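Moratholm Bench Program Enters Second Phase

February 2019 - The Purves assembly building has completed the first phase of its bench automation program and will extend the arrangement to a second group of workstations in the coming months. This item sets out what has been done, what will change for employees in the building, and how questions may be raised.

The program, known internally as Moratholm, was approved last October. Its purpose is to place robot arms at workbenches where small parts are picked up, turned and set down many times in a shift. Nalleta, the parent organization, selected the Purves building as the first site. Work at the Clilholm site will be considered after the second phase has been reviewed.

Three benches were converted in the first phase. Each one has a single arm fitted with a two-finger gripper, and each remains staffed. Employees at these benches load parts, confirm that the arm is holding the correct item, and handle any piece that the arm cannot pick up. Between them, the three benches logged 1,564 hours of supervised operation before the first phase was closed.

A total of 63 employees in the building have taken the introductory course. The course is given in paid time and covers safe approach to the bench, the stop control, the pause and resume sequence, and the daily check of the gripper. Employees who have not yet attended will receive a place before any change is made to their own bench. No one will be assigned to a converted bench without having finished the course.

The daily check has drawn more questions than any other part of the new routine. At the start of each shift, the operator opens the fingers fully, looks at the face of both pads, and confirms that the screws on the brackets are seated. The bench surface between the fingers is to be clear before the first cycle is run. Parts and housings that are waiting to be handled may stand to one side of the bench, provided that the operator has entered their position on the setup card. Tools should be returned to the rack once setup is complete.
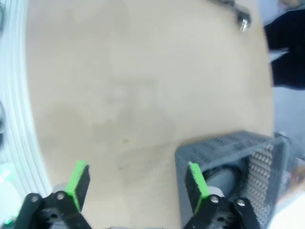
One operator on the early shift remarked that the check itself was quickly learned, and that the harder adjustment was pacing: the arm does not slow down toward the end of a shift, and a person loading it has to decide when to pause. She asked that the pause control be treated as an ordinary part of the job and that its use not be counted against the bench. Management has accepted this request. Pauses are no longer shown in the weekly output report, and supervisors have been instructed accordingly.

The same remark led to a change in the rotation schedule. Under the original plan, an operator stayed at a converted bench for a full shift. Operators now change places at the midpoint and spend the other half of the shift at inspection, packing or a manual bench. The revised rotation will be carried into the second phase without further amendment unless the review finds cause to alter it.

Employees have asked whether the program will reduce the number of positions in the building. No position has been removed as a result of the first phase, and none is scheduled for removal in the second. Job content will change, however, and it is proper to say so plainly. Repetitive placing work will decline at the converted benches. Setup, inspection and the recording of faults will take up a larger part of the day. Position descriptions are being rewritten to reflect these duties, and each affected employee will receive the revised text and meet with a supervisor before it takes effect.

Pay grades are under separate review. Operators who carry out setup on a converted bench currently receive the setup allowance for every shift in which they do so. This will continue until the review is concluded. The allowance applies equally to temporary staff.

Several practical matters were also settled during the first phase. Loose cuffs, lanyards and bracelets are not permitted within reach of an arm. Sleeves must be fastened or rolled above the elbow. Visitors must remain outside the marked floor area unless accompanied by a trained operator. Bench lighting has been raised to a uniform level after operators reported that shadows made pad wear difficult to see. Spare pads are kept in the maintenance store and are to be signed out by bench number. A worn pad must be replaced as part of a pair.

Faults should be entered in the bench log at the time they occur, including those the operator is able to clear without help. Entries made from memory at the end of a shift proved to be of limited use in the first phase, particularly where a part had been dropped or gripped off center. A shorter log sheet has been issued for this reason. The older sheet should be discarded.

The second phase will proceed one bench at a time. Employees at each bench will be told in writing which tasks are to be transferred to the arm, and will be invited to comment on the layout before the equipment is fixed in place. Comments received during the first phase led to the relocation of two parts racks and one control panel, and similar suggestions are welcome.

Copies of the course outline, the revised log sheet and the rotation schedule are available from the Purves site office. Questions about the program may be left at the office or raised at any shift briefing. Written replies will be posted on the notice board beside the time clock.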